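Prundia Opens Sorting Room for Donated Household and Craft Items

PRUNDIA - Juhász, the household reuse service, has opened a sorting room for small donated goods at its Prundia branch. The room will receive yarn, knitted pieces, fabric flowers, bath sponges and other soft items that are often thrown out when a home is cleared.

Donations are placed in open boxes and trays, checked by hand and grouped by use. Craft materials are kept apart from bath and cleaning goods, and paper tags are left on wherever possible. 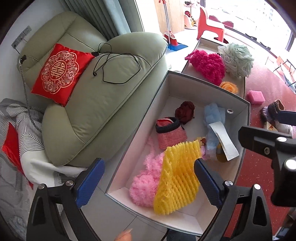
"Small things take the longest to sort, and they are the first to be lost in a move," said Masanobu Hamada, branch manager. "We wanted a room where that work could be done at a proper pace."

The branch expects to handle 700 items a month. Sorted goods will be offered at the Bokadora shop for 14 days - after that, remaining yarn and fabric will pass to local craft groups.

The sorting room accepts donations until 3 p.m. Residents may bring up to two boxes per visit. Larger donations should be arranged with the branch in advance.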